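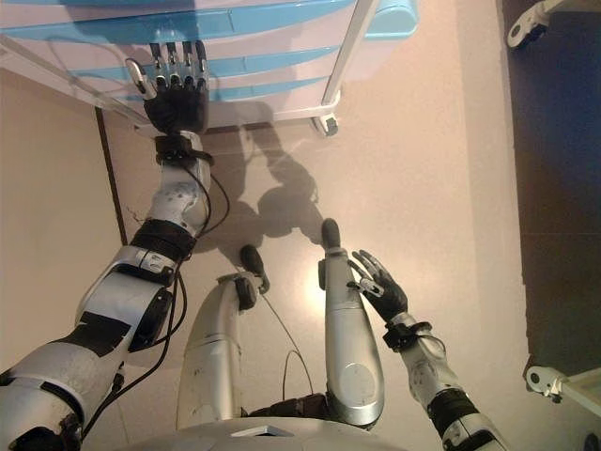
White cart, blue drawers, one small caster showing at the corner.

I have been putting off writing about drawer carts for a long while, mostly out of embarrassment. People write essays about bridges and chairs and their grandmothers' kitchens, and I have sat down this morning with a second cup of tea to say that I love a rolling cart with pale blue drawers, the sort you find in clinics, and that I think most of us store things badly and could learn from it.

I did the ordering and stocking at a small clinic called Drandon for a good part of my working life. When I started, our dressings and tape and gloves lived in a wall of tall cabinets, handsome things with deep shelves, and whatever you wanted was behind whatever you didn't. Bronisława Rutkowska, who trained me, kept a stepladder in the hall just for those cabinets. She was fond of them (she had picked them out herself) and I never had the heart to argue with her while she was there.

Then one June we got a cart, and I changed my whole way of thinking about where things ought to live. A cabinet asks you to walk over to it. You walk, you open, you carry back what you need, you find you are short one roll of tape, and you walk again. A cart comes along with you and stands at your elbow. I know how obvious that sounds! But I had spent years making those little trips and calling them work.

The drawers matter too. Shallow ones, stacked, are far kinder than one big deep one, and I will hold to this against anybody. Cường Quan, who shared the supply room with me, used to say a deep drawer was only a bucket with manners, and he was right. Put 100 gauze pads in a deep drawer and by the end of the month they are at the bottom under 30 other things. Put them in a shallow one and they stay where you can see them.

And I like the color. There is a feeling going around that anything useful should be gray or black if it wants to be taken seriously, and I can't agree. Light blue fronts with white between them are easy on tired eyes, and the curve of a drawer front is pleasant under the fingers when you pull it out for the hundredth time in a shift.

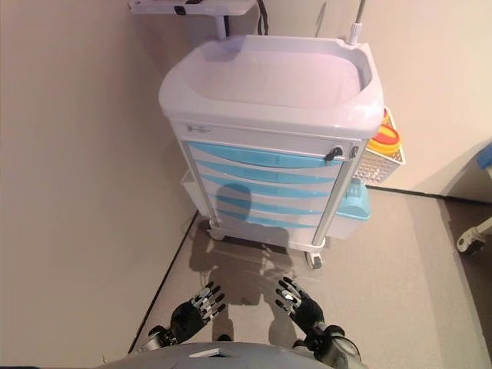 Should a sharps container go on the side of the cart or in one of the drawers?
On the side, upright and in plain sight, with nothing you have to open or move to reach it. Keep the drawers for clean supplies.

My daughter-in-law, Nhàn, thinks I take this too far, having watched me move my sewing into a cart at home. Maybe so. But I have 3 drawers of thread and 2 of fabric scraps now, and I can roll the lot to the window when the light is good. The flat top, with its raised edge, catches the pins and bobbins that used to end up under the sofa.

I do have one complaint, and it is about the tops. A tray that nice gets treated as a parking lot. Mail lands there, then a mug, then somebody's glasses, and before long the drawers below are in perfect order under a heap. I clear mine every night before I go up to bed, and I still find the mug there in the morning.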